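I've packed a lot of tote bags in my time, and for years I did it badly (everything in at once, then a grumpy rummage at the till!). These days I put a big sheet of paper over the table first, so nothing gets scratched and the crumbs go straight in the bin.

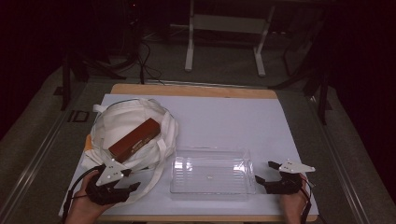
Boxes go in before anything squashy. A stiff box gives a canvas bag a bit of backbone, and you can tuck the soft stuff down beside it afterwards. Shiny ones slide about, so I hold the bottom corner and wiggle it down.

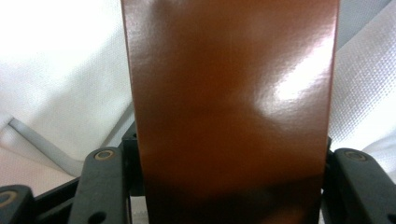
*Zesby Home & Kitchen Club*

Rodica Ciobanu swears by keeping both straps outside while you load, and I've come round to it – no more fishing for a handle under the biscuits.
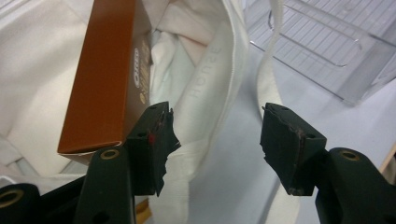
**How heavy is too heavy for a canvas tote?**
I stop at 6 kilos, and less if the stitching by the straps looks tired.

Anything tall and round I leave till near the end, wedged upright against the side of a box. 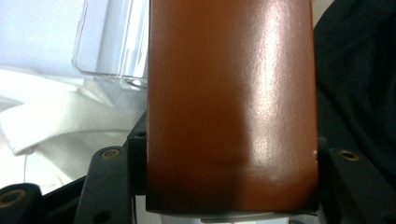
Clear plastic tubs are a nuisance empty, so fill them with socks or teabags before they go in. Then give the bag a lift by both straps, and if it lists to one side, swap something over.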